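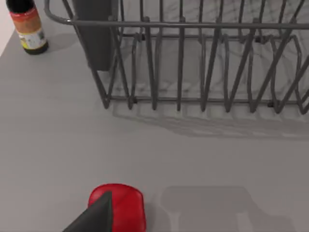 Antonina Koval
Responsable des règles d'essai, programme Terik

Lettre du programme, 2019-11-20

Le mot « réussi » nous aura coûté une bonne partie de l'automne. On le croyait simple. Il figurait dans la première version de notre guide d'essai en simulation, tout seul, sans définition, comme une évidence, et chacun l'a compris à sa façon. Chez Bakke, un rangement était réussi quand l'objet touchait l'égouttoir. Chez Grarnell, il fallait qu'il y reste. Chez nous, je préfère ne pas le dire, mais nos chiffres étaient excellents.

La version 2 du guide est donc en ligne sur l'espace partagé. Elle compte 11 pages, contre 28 pour le brouillon de Randi Solberg, qui avait prévu une annexe entière sur la couleur des plans de travail. L'annexe a été retirée. Randi a gardé une copie.

Ce qui change pour vous, dans l'ordre où les gens m'ont écrit pour protester :

Le décor est figé avant la première tentative. Un égouttoir en fil métallique, un bac à couverts et une bouteille près du mur, cela fait déjà bien assez d'occasions de se tromper sans qu'on déplace la bouteille entre deux séries. Si vous la déplacez quand même, c'est une nouvelle configuration, avec un nouveau nom. « Cuisine_finale_bis » n'est pas un nom.

Les objets qui ne servent pas à la tâche restent en place. Nous avons reçu des résultats remarquables obtenus sur un plan de travail d'où tout avait disparu sauf l'objet à saisir et sa destination. Félicitations aux auteurs, qui ont prouvé que leur robot se débrouille très bien dans une cuisine où personne n'habite.

Un contact avec le décor se note, même léger, même si « ça n'a rien changé ». Les tiges d'un égouttoir sont fines, et certains moteurs physiques ont avec les objets fins une relation assez libre. Une pince qui traverse un fil métallique n'a pas évité l'obstacle. Vous cochez « traversée », vous joignez l'enregistrement et la tentative compte comme un échec. J'ai eu trois longs courriels sur ce point. La réponse est toujours non.

Toute série publiée comporte 500 tentatives, avec les graines aléatoires fournies et les échecs compris. Les 10 premières ne sont plus considérées comme un « échauffement ». Un robot simulé ne s'échauffe pas, et s'il s'échauffe, écrivez-nous, c'est intéressant.

Enfin, le rendu. Les ombres et l'éclairage par défaut sont ceux du fichier de référence. Vous pouvez les varier, c'est même conseillé, à condition de l'annoncer dans la fiche. Une ombre de bras posée sur un plan gris clair suffit à perturber un module de vision qui n'en a jamais rencontré, et il serait dommage de l'apprendre le jour du passage sur le vrai matériel. L'équipe Trulell, qui l'a appris ce jour-là, a bien voulu nous confier le paragraphe 4.

Pour les séries déjà lancées, l'ancienne version reste acceptée jusqu'en février, avec la mention « guide v1 » bien visible en tête de fiche. Une note de bas de page en corps six ne répond pas à la définition de « bien visible ». Nous avons ajouté une définition.

Les remarques sont à envoyer à Randi, de préférence avec le numéro du paragraphe concerné. Celles qui portent sur la couleur des plans de travail lui feront très plaisir.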